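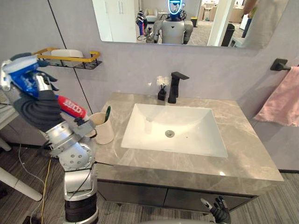
ok so I spent Monday asking the question my sister-in-law asks me every single Thanksgiving: can a robot do my chores yet?

Short answer: depends how you feel about your bathroom counter taking all morning.

Toothpaste is my new favorite test (sorry, laundry people). It's a tube! You squeeze it wrong and it's everywhere. You squeeze it too softly and it slides right out of your hand. My kid took 4 years to get this down.

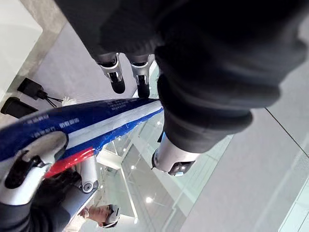
Dana-free zone, just me: Ellasdale Chore Desk
I write about machines that do housework

A white strip, a lot of blue, a bit of red, two sets of fingers in the neighborhood. Handing a thing over is so much harder than picking it up!! Somebody has to let go at the right moment and I know grown adults who can't.

Also there's a person in a VR headset down there, and I think that's the part people skip when they ask me "yet." Lots of chore demos have a human in the loop somewhere. Ask who's driving before you clear out the broom closet.

My totally unscientific scorecard, out of 7:
holding stuff, 5
putting stuff back where it lives, 3
noticing the sink needs a wipe, lol
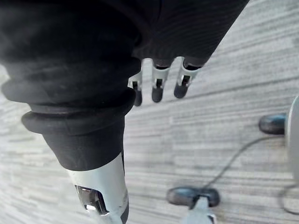 Three fingers, nothing in them, floor underneath.

Shop floors are a different story, I think. Same bin, same part, same spot, 39 times before lunch. Your bathroom is never the same twice, especially if you live with teenagers.

I'd still take one for the towels. Ask me again in July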